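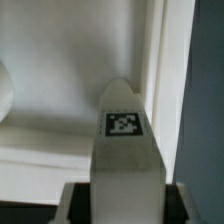

Black and white squares, up close.

Ok quick one before work. Kettle's on, laptop's at 4 percent, no idea where the charger went.

So I finally gave up sugar in coffee. Two spoons a day since college and now none. Shona Stubbs bet me I wouldn't last till September and, well, it's September. She owes me lunch at Onoletti. The big lunch, with dessert, and yes I know.

First week was awful. Everything tasted like a burnt stick. I kept leaving half cups all over the house, on the stairs, on top of the dryer, one in the garage that I found way too late. Week two I cheated with honey – doesn't count, Shona says it does, we're not discussing it.

What helped was changing the coffee. I'd been buying the same dark stuff in the giant can forever. Ryan Ackroyd at work gave me the end of a bag from Murau, lighter roast, kind of lemony? Hated it the first morning. Then on the third cup I got it. Now I pay too much for beans like everyone else I used to make fun of.

Also smaller mugs. Big mug goes cold, cold black coffee is the worst thing there is.

Still haven't figured out what to do at my mom's. She makes it pre-sweetened, in the pot, for the whole table. Drank two cups there and it was like drinking a melted popsicle, but I'm not saying anthing, she's 77 and she's been making it that way longer than I've been alive.

Things I have not given up: pie, the orange soda at the Flilstead game, those little caramels from the bank. So don't write to me about health. I just wanted to see if I could.

Next up is maybe the afternoon cup, the 4 o'clock one. Maybe. I sleep terribly and I know its that. Ask me in a month.

Ok laptop's dying, gotta go, will fix typos tonight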